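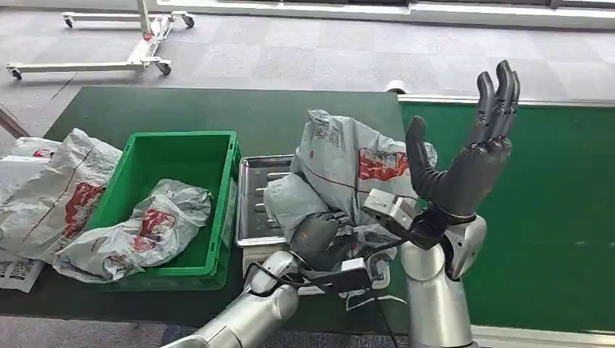
How to get your Ustham relief check reissued

If your city relief check never showed up, you can ask for a new one, and it's less of a pain than I expected. Mine was $110 and it went missing in March. The city mails them in a thin white envelope with no logo, so start by going through your mail pile again. My household orders way too much stuff, and a flat little envelope can slip between grey courier mailer bags like the ones on that dark green table and stay there for weeks. Shake out the bags before you recycle them!

Still nothing? OK, here's what I did.

1. Check the status line first. You need your household number, the one on your city tax bill. If it says "scheduled," the check hasn't been mailed and you just wait. If it says "issued," keep going.

2. Get Form 1119. You can print it from the city site or pick one up at the counter in the Nendbridge branch library. Use blue or black ink – they sent my first one back over a pencil date.

3. Fill in Part A and Part C only. Part B is for people claiming for someone who has died, and I filled it in by mistake, which added a week.

4. Make copies of a photo ID and one bill with your current address. My Zivico phone bill was fine. A screenshot of an online account was not.

5. Sign the back. It's easy to miss (I missed it).
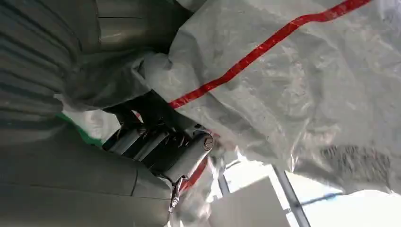
Sending it in is the part where I got fussy. You have 80 days from the issue date, and the city goes by the day your form arrives, so I paid $9 for tracked delivery at the Amano counter on Mill Street. A paper envelope is fine, but if it's pouring out you may like a plastic one. Just don't count on anyone reading whatever is printed on the plastic. With a wrinkly, see-through sort of bag like this one, the red stripe jumps right out at you and the gray printing is a blur. Put a cover sheet inside with your name and household number in big letters, and keep your receipt.

After that the status line should change to "under review." Mine took nine days to change and then the new check came pretty quickly. If the old one turns up in the meantime, don't deposit it! It's been canceled by then and your bank may charge you a returned check fee. Write VOID across it and mail it back to the address at the bottom of the form.

One more thing if you've moved – change your address with the city before you send Form 1119. The new check goes to whatever address they have on file, even if you wrote a different one in Part A.

Print this page | E-mail this page

Filed under: Money & Benefits, Local Help

Search this site
Enter keywords Go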